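The Inventory

Reading time: 6 min

The instruction from Cillwood was that every item on the third floor was to be recorded before the lease ended, and that each record was to contain a location, a condition and a disposal code. There were 12 codes. I used two of them.

Code 2 meant retain. Code 7 meant release. The others covered cases such as contamination, shared ownership and items fixed to the structure, and after the first morning I stopped reading them.

I had been assigned the floor because I had worked on it. The reasoning, as given in the work order, was that prior familiarity would reduce search time. It reduced it by less than expected. The desks had been moved at least once after I transferred out, and the numbering on the floor plan began at the east wall, while the numbering on the desks themselves began at the door. Desk 4 on the plan was desk 19 in the room. I wrote a conversion table on the back of the plan and worked from that.

The plan was the Lumenta plan. Lumenta had drawn it up when the floor was fitted out, in a June I remember mainly for the smell of carpet adhesive. It showed each workstation as a rectangle with a smaller rectangle on it for the monitor. It did not show cables. The cables took up most of the second day.

The procedure for a workstation was as follows. Record the desk. Record the monitor. Record the keyboard, if one was present. Trace each cable to its far end and record it with the device it served. Where a cable served no device, coil it, tie it and place it in the crate marked LOOSE. By the end of the second day the crate marked LOOSE was full and I had started a second crate, which I also marked LOOSE, and then had to go back and mark the first one LOOSE A.

Dranent had supplied the power adapters. There were more of them than there were machines to power. An adapter without a machine could be released, but only if its output rating was entered, and the rating was printed in gray on black in a typeface that I could read only by holding the adapter up to a window. I carried them to the window in batches. The window faced the parking structure. On the upper level somebody had left a car with its trunk open, and it was still open when I carried over the last batch.

The form had a field for remarks. The guidance said that remarks should be limited to matters affecting value. For the first 200 or so entries I left the field blank. At desk 11 I found that the left front foot had been shimmed with a folded square of card, and I recognized the fold. I had folded it. The desk had rocked from the day it was delivered, and the request I filed to have it leveled was given the number 3756 and a status of pending. I checked the system on my phone. The status was pending.

I considered whether the shim affected value. With it, the desk was level. Without it, the desk would be recorded as unstable, and unstable desks were released. With it, the desk could be retained, provided that the shim traveled with the desk. The form did not allow for a part that was not a part. I entered: level, with shim. I did not enter who had supplied the shim.

The remaining desks in that section were recorded without remarks.

On the third day I reached the row along the wall. This had been the Flito row. Flito was the scheduling product, and for two years the floor had existed to keep it running. It allocated loading docks to trucks at 333 sites. When it functioned, no one at any of the sites thought about it. When it did not, the telephones on the row rang in order from left to right, because the call router tried the extensions in sequence, and it was possible to sit at the far end and hear a fault approaching.

I had sat at the far end. I do not regard this as significant. The seats were assigned by start date, and mine was the latest.

The telephones had already been removed. Each had left a shape on the desk where the surface was a cleaner white than the rest. The guidance did not mention shapes. I measured one anyway, wrote the dimensions on the plan, and crossed them out.

The desks on the row were white and the monitors were gray from the back, and the work went quickly. I had got into the habit of recording the screens last. A screen that is switched off has to be inspected at an angle, with the room lights on, so that scratches show. The difficulty is that everything else shows as well. One inspects the surface and sees the ceiling, the lights, and a person standing where the operator would be if the operator stood. 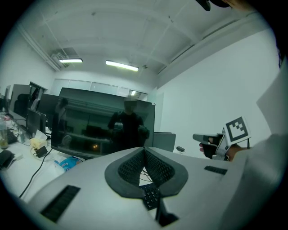
The black monitor, screen off, with the room lights on.

I had written "no visible marks" before I noticed the second figure. It was fainter than the first and farther to the left. I looked at it for longer than the inspection required. The guidance defined a mark as any feature of the surface that remains when the light source is moved. I did not move the light source. The lights were in the ceiling, and I had no authority over the ceiling.

I left the entry as it stood: monitor, black, no visible marks, code 2.

The final step was to reconcile the entries against the plan. Every rectangle had to correspond to a desk and every smaller rectangle to a monitor. The totals agreed on the first pass for the desks and on the third pass for the monitors. The error was mine. I had recorded one twice, once from the front and once from the back, with different codes. I deleted the entry with code 7.

The file was accepted on Thu 1 November. The acknowledgment listed one query. It concerned desk 11 and asked me to clarify the term "shim," to state its origin, and to confirm whether it was the property of the company.

I opened the reply form. It had a drop-down list with three options: yes, no, pending.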